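Search the shop
Enter keyword or part number
Tuesday
By the Kerkville workshop desk

Print this page | E-mail this page to a friend

The Kerkville Folding Table, Model 118

A folding table is a piece of furniture you think about twice: when you need one, and when you are trying to get it back in the cupboard. The Model 118 was drawn up with the second occasion in mind. It has a single locking bar, which moves in one direction, and the direction is printed on it. We put that in after the first batch came back with notes attached, some of them quite long.

We have sold folding tables from the same building in Rarngate since before the one-way system went in, and we have held opinions about both. The 118 replaces the old 11, a table so heavy that several customers simply left it up and built their lives around it. If you own an 11, look after it. We no longer stock the bolts and we are a little afraid of the hinges.

What it is for

Spare dinners, mostly. The Christmas table that is one cousin short of big enough. Cake stalls, jigsaws, wallpapering, school projects involving glue, and the annual sorting of the paperwork, for which any surface will do so long as it isn't the bed. It comes up to ordinary dining height, so you can butt it against the table you already have and hide the join under a cloth. The join will be found by whoever is carrying the gravy.

It is not a workbench. We say this on the box, in the booklet and on a sticker under the top, and every November somebody rings to ask what it will do under a bench vice. It will do it once.

The top

Pale, matt and wipeable. We tried a gloss version for a season and it was very handsome in the showroom, where nobody ate anything. The matt hides fingerprints well, though a pale top of any sort will collect scuffs if it is used, and we would sooner you used it. Most marks come off with warm water, washing-up liquid and a cloth. Leave the scouring pads alone. For felt-tip, try a little milk on a cotton bud before you try anything with a skull on the bottle.

Hot pans want a mat under them. So do irons, fondue sets and anything you have just been told not to touch.
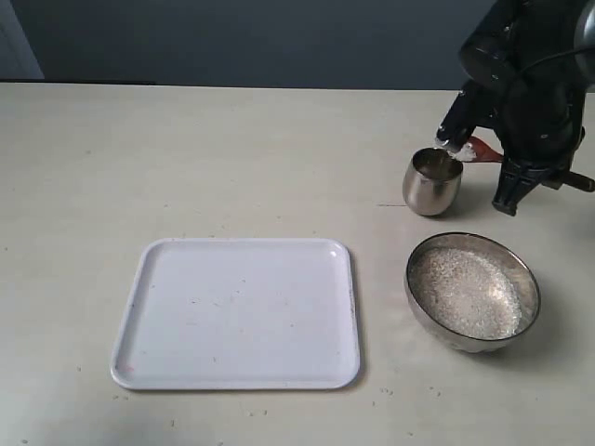
Size, weight and capacity

Length when open: 118 cm, hence the name. We are not an imaginative firm.
Weight: 11 kg, with a carrying handle on the long side.
Load: 30 kg, spread out. One person standing on it to change a light bulb is not spread out.
Seats: 4, or more if they are fond of each other.
Legs: steel, with rubber feet. The feet come off if you drag the table across gravel, and spares are sold in bags.

Putting it up

Lay it on its face on something soft. Pull out the legs at one end until they click, then do the other end. Slide the locking bar the way the arrow points. Turn the whole thing over, lifting with the handle, and give it a push to see whether it minds. If it wobbles, the floor is the likelier culprit, but there is a screw adjuster in one foot for people who rent.

To put it away, reverse all that. Watch your fingers on the second pair of legs, which fold with more enthusiasm than the first.

Things that go with it

The Bhatia cloth is cut to fit, with enough drop to hide the legs and whatever you have shoved underneath. It comes in oatmeal or a green that photographs badly and looks fine. The Plaltska cover is a padded sleeve for storage, and it is worth having if the table lives in a garage next to a bicycle. There was once a matching stool. We would rather not discuss the stool.

What customers ask

Can it live outdoors? For an afternoon, yes. It dislikes rain and will sulk at the edges.

Will it fit in a small hatchback? With the rear seats down it fits in most. Measure first, and measure the opening, too - the boot is always bigger than the hole you get into it by.

Is the locking bar meant to be stiff? For the first few goes. After that a wipe of candle wax helps.

Do you deliver? Within reach of Rarngate we bring it ourselves. Further off it goes by carrier, in a box far too large, with a sheet of brown paper that we are told cats enjoy.

Returns

Bring it back within 30 days, folded if at all possible. We will take it unfolded, but the shop door is narrow and you will be asked to help.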